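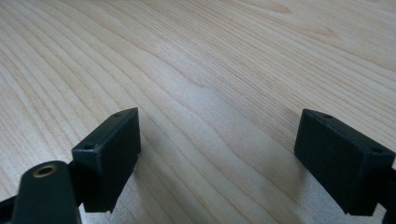 Grirau Hand-Held Gripper, Club Kit

Sold to schools, clubs and competition teams. Ships unassembled.

The Grirau is a two-finger gripper that a student holds and works by hand. It started as a student project at the Dendurville robotics club, where Idalina Fonseca's team wanted to test finger shapes before bolting anything to their competition arm. Baptista now makes the parts and packs the kits.

Each finger pad is a flat black block fastened with two screws through the top face. Teams can take the pads off and fit their own. The pad drawing is on the downloads tab with the hole spacing marked, so students can print or cut a replacement that fits the stock bracket. The link arms turn on brass-colored eyelets. Do not drill these out.

What is in the kit

Two finger pads, two brackets, two link arms, eyelets, handle, trigger, return spring, screws and a hex key. The 213 spare pad set is sold separately.

Specifications

Maximum opening: 100 mm
Finish: matte black
Power: none
Assembly time: around 30 minutes for a pair of students
Suggested grades: 6 and up

Using it in a class

Leonilde Rocha teaches an after-school section with the Grirau and wrote the lesson packet that comes with it. Students build the gripper in the first session. In the second they pick up blocks, cups and pencils from a bare table and write down which ones slip. After that they design a pad of their own and run the same objects again. The packet has the record sheets and a parts check to do before the kits go back in the box.

Leave the pads a little above the table when closing on a flat object. If both pads drag, the brackets are mounted too low. Loosen the bracket screws, raise both sides the same amount and tighten again. If only one side drags, check that its link arm is not on backward.

Using it in competition

The Grirau is allowed as a practice tool in the Flotitz student challenge. It is not a legal match part as shipped. Teams that reuse the pads on a powered arm need to list them on the inspection form under purchased parts. Abundio Robles keeps the rules note on the downloads tab up to date, and the current one is dated 2026-10-13.

Spares and returns

Pads wear first, mostly along the lower edge. Eyelets and springs are sold in small bags. Kits can be returned if the screws have not been driven. For a missing part, write to Vibeke Sveinbjörnsson at the kit desk with the number printed on the bag label.

Club orders for the February term should include the name of the school and the adult who will sign for the box.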